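Two Jobs and a Lease: Hajnalka Simon on Renting as a Student in Briltenstead 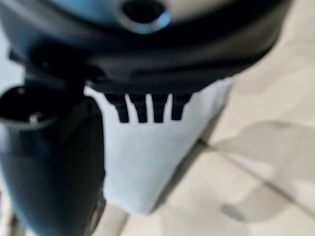 I'd been trying to get Hajnalka Simon to sit down with me for weeks, and when she finally did she had a bag of laundry with her and a phone that kept buzzing. She's a third-year at Kenport College and runs the student tenants' union – well, she'd say "helps run." I got to our table early and looked at the picture above while I waited, four short black prongs in a row like the teeth of a comb, and then she dropped into the chair across from me and started talking before I'd found my pen.

"So the deposit thing," she said. "Can we start with the deposit thing?"

We could! The college leases its Tekurville Road apartments to upper-year students, and last June it raised the deposit from $2000 to $3000. The letter went out after most people had gone home for the summer. Simon found out from her roommate, Sihan Hou, who was still in town working at the library.

"Sihan texted me a photo of the letter and I thought it was a typo," she told me. "I was at my aunt's place, I had no printer, and they wanted a signed form back in two weeks. Signed on paper!"

She called the housing office every morning that week. By the time classes started she and Hou had a petition going with 200 names on it, mostly from knocking on doors (she says the third floor was the friendliest and the ground floor never answers). The union grew out of that, more or less by accident.

I asked what they want now. She put her phone face down, finally.

"We want the old deposit back for anyone who already lived there. And we want it in the lease how fast you get your money when you leave. Lanying Lu waited until the middle of fall for hers. She'd moved cities by then."

Housing director Helmi Ojala met with the union in the fall and again last month. I called her too. She said the increase covers repair costs that went unpaid for years, and that a payment plan is open to anyone who asks. "I'd like more students to use it," she said. "I know the letter came at a bad time."

Simon knows all about the payment plan. She's on it. "It's fine, it's a plan," she said, and laughed. "But I picked up Sunday shifts to pay it, on top of the job I already had. So now I write my papers on the bus."

The union's next meeting is Sat 13 February in the Ekpo Building lounge, and Radoslava Urban from the law clinic will be there to read through leases with anybody who brings one. Simon asked me to mention that you should bring all the pages, including the ones at the back.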